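Gripper and Wrist Camera Comparison – Interim Progress Report

Prepared by Sioned Kemeys for the Miruta equipment grant
Reporting period ending August

1. Status against plan

The grant covers a side-by-side trial of two multi-finger hands on the same arm, with the aim of recommending one for the Kalby assembly cell. The first hand, referred to here as Rurov, was mounted at the start of the period and has completed its full set of runs. The second, Morris, has been mounted and calibrated but is only partway through the set. Controller work is finished. The camera work is not, for reasons given in section 3.

The plan called for 500 grasp attempts per hand, divided among the part types agreed at the kickoff meeting. Rurov has reached that number. Morris stands at 90. The shortfall comes from a late delivery of the adapter plate, reported in the previous update, and from time spent on camera placement that had not been scheduled.

2. Test setup

Both hands use the same arm, the same power supply and the same control software. Approach speed and closing force are set from one file so that neither hand can be tuned separately by accident. Where a hand needs a different value, the change is logged with the initials of the person who made it.

The work area includes an L-shaped wooden fixture. An upright panel meets a flat base, which lets us test approaches close to a wall and into an inside corner. Earlier trials on an open table gave high success rates for almost everything and did not separate the candidates. Approaches near the panel are harder, mainly in the clearance they leave for the outer fingers, and they resemble the bin walls at Kalby more closely.

A wrist camera records every attempt. Its view is used for two purposes: as input to the grasp planner, and as a record for scoring afterward. Branwen Meredith scores the attempts from the recordings without access to the planner log. 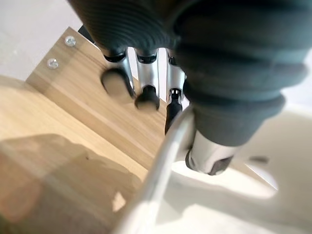
Figure 1. Wrist camera view during a run at the wooden fixture, with three fingers in front of the upright panel.

3. Wrist camera findings

The main difficulty is that the hand takes up much of its own camera's view. The ribbed part of the robot covers a large share of the upper right, and the curved rod passes close to the lens and is out of focus. The screws in the panel and the wood grain near them are comparatively sharp in the same view, so the lens is resolving background detail while the nearest hardware is not usable as a visual reference. Finger motion adds slight blur at the current exposure setting.

We tried 6 camera positions. Moving the camera outward reduced the blocked area but brought the housing into contact with the fixture on corner approaches. Moving it inward removed the contact risk and blocked more of the view. The position now in use is a compromise and is held fixed for all scored runs, so the comparison between hands remains valid.

A second problem is lighting. Bright overhead light produces highlights on polished metal and soft shadows on the wood and the white surface next to it. In early runs the planner sometimes treated a shadow boundary as a part edge. Masking the known hand geometry in software removed most of these errors. The mask has to be rebuilt for each hand, and the Morris version still leaves a thin strip unmasked on one side.

4. Interim results

Rurov performed consistently on open approaches. Its failures were concentrated on flat parts lying against the panel, where the fingertips reached the wall before closing. Repeatability after a power cycle was within tolerance and no recalibration was needed during the set.

Morris cannot be ranked yet. Its runs so far are weighted toward the easier part types – the order was fixed in advance and has been kept – and a direct comparison at this point would favor it unfairly.

5. Budget and remaining work

Spending is within the approved total. The adapter plate cost more than quoted, and the difference was taken from the spare parts line. No additional funds are requested.

Remaining tasks, in order:
Complete the Morris mask and verify it against recorded runs.
Finish the Morris set at the current camera position.
Repeat the corner approaches for both hands at reduced exposure time.
Score all outstanding recordings.

We request an extension of 2 weeks to the final report date to cover the repeated corner approaches. If the extension is not granted, that task will be dropped and the other three completed as planned.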